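Chisholm bench gripper back at work after finger swap

One of the hand-held grippers at the Chisholm workshop is back in use after its two fingers were taken off, cleaned and refitted in December. The tool had logged 3760 grasps since its last service, and the right finger had started to lag on closing.

Florence MacLeod, who looks after the shop's handling tools, traced the fault to a worn bushing. The part came from Cindetti and took 13 days to arrive. Fitting it was a morning's work — most of that went on getting the fingers to meet square again.

Checks are done at an ordinary desk. The operator opens the fingers wide, brings them in low over everyday items such as a keyboard, and closes them slowly while a second person watches the readings. 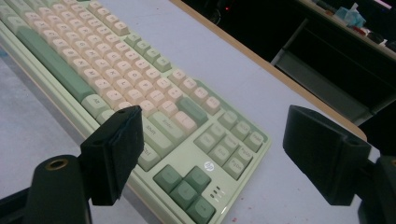
Brayden Morin ran 468 closing cycles after the refit and passed 451 of them. The rest were put down to a loose mounting screw, now tightened.

MacLeod has moved the bushing to the list of parts kept in stock. The shop's second gripper is due for the same service next, and its fingers will be checked for wear before anything is ordered.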